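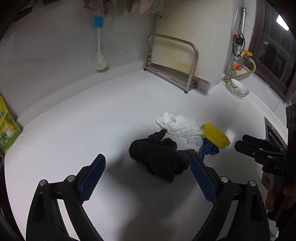 Valentin Ammann wrote to me after the last page to say that he clears his kitchen counter every single evening and by breakfast it has filled up again, and could I please explain what he was doing wrong. Well, Valentin, I don't think you're doing anything wrong at all! A worktop is the handiest flat place in most homes, so everything lands on it: the cloth you meant to hang up, a bit of tissue paper from a parcel, some small plastic thing that must belong to something. I've lived with a counter like that for years (first in the little flat in Cundmont, and now here), and what follows is the routine I've settled into. It takes me 16 minutes if the radio is good and rather less if it isn't.

What you'll need

A bowl or small box for oddments
A bag for paper
A clean cloth and a dry tea towel
Warm water with a drop of washing-up liquid

1. Start with the cloths. Pick up anything made of fabric, give it a good shake over the sink and look it over. Dark fluffy cloths are terrible for hiding crumbs in their folds, and they leave fuzz on a pale worktop, so get them out of the way before you wipe. If it smells at all, put it in the wash. If it doesn't, hang it up opened right out, never in a bunch.

2. Next, the paper. Tissue paper that has been crumpled can be smoothed flat with your hands and kept for wrapping glasses or Christmas baubles, and I do keep mine, in the drawer under the oven. Be strict with yourself, though. Two or three sheets are useful and a drawerful is a nuisance. Feel through each piece before it goes in the bag, as small things do like to hide in it.

3. Now the little plastic bits. Put them all in the bowl, whatever they are, and don't stop to work out where each one lives or you'll be there until bedtime. I go through my bowl on a Sunday. Anything I still can't place by the end of May gets thrown out, and so far I've only regretted one lid.

4. Wipe from the back to the front. Go along the join by the wall first, following it round any bend, and take extra care around the feet of a rack if you have one standing there, where drips dry into a ring. Lift the rack if it's light enough.

5. Dry it with the tea towel. I used to skip this, and my white worktop always looked streaky in the morning.

Then put the kettle on and try not to set anything down until you've had your tea.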